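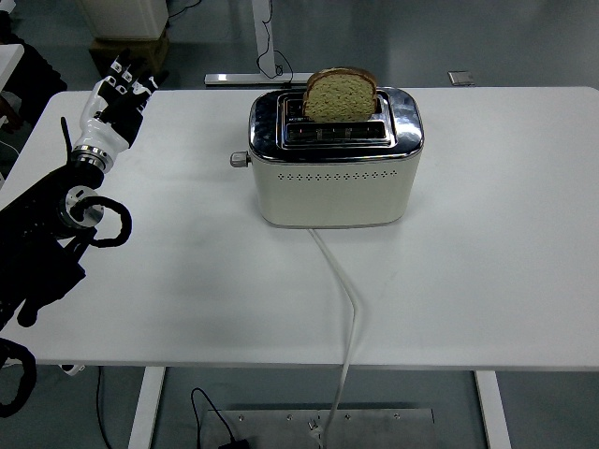
Minutes of the October meeting of the Tunville Breakfast Club, held in the back room at 7.30 in the evening. Precious Le Roux was in the chair and Nokuthula Du Plessis took these notes, with thanks to everybody who came out in the rain and to whoever brought the ginger biscuits. We began with the toaster, as it was on the white table in front of us all, cream with a chrome top and very handsome, with one slice standing up in the back slot and the front one free. Precious said she had grown fond of it already and hoped we would be kind about it, and on the whole we were.

Apologies and last month's minutes

Apologies had come from the Justen Road members, who have a choir night. The September minutes were agreed once the spelling of "marmalade" had been put right in two places.

1. The toaster

There was a long and very good-natured talk about whether two slots will be enough. On a busy morning we serve 26 breakfasts, and several people felt that toast for all of those would mean a good deal of standing about. Nokuthula pointed out that plenty of our regulars only have porridge, and that a queue for toast is where half the friendly chat happens anyway! It was agreed to carry on with this one until Christmas and then look again. The white lead runs forward over the front edge of the table and down towards the floor, and members asked that on club mornings the table be turned round so that the lead goes to the wall side, well away from small children and walking sticks.

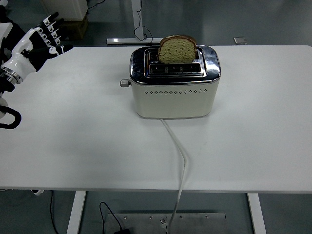 2. Bread

The Nkosi bakery has kindly offered to go on letting us have yesterday's loaves at half price. Seeded was the favourite by a mile, though a plea was made for one plain white each week for those with dentures, and this was agreed with much sympathy. Slices are to be cut a little thinner than last time, please, as the thick ones got wedged and had to be coaxed out (switch off and unplug first, and never with a knife).

3. Money

We took £141 in September and spent £90, mostly on butter, tea and the new tea towels. Precious thanked everybody who had put a bit extra in the tin. The hire of the room for the coming term will be £260, and it was agreed to pay this in two halves.

4. Crumbs and wiping down

Whoever is on last is asked to unplug the toaster, let it cool right down and then empty it over the bin outside, with a damp cloth for the table and a dry one for the chrome, as it does show every fingerprint. Nokuthula will write this out nicely on a card.

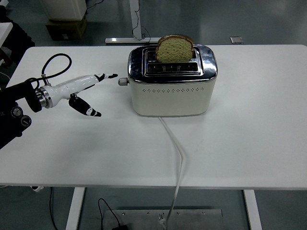

5. Any other business

The Bronden walkers would like to join us for breakfast one morning in the spring and were warmly welcomed to do so. A blue umbrella is still in the cupboard. Next month's meeting will be at the same time, and Precious will bring the jam.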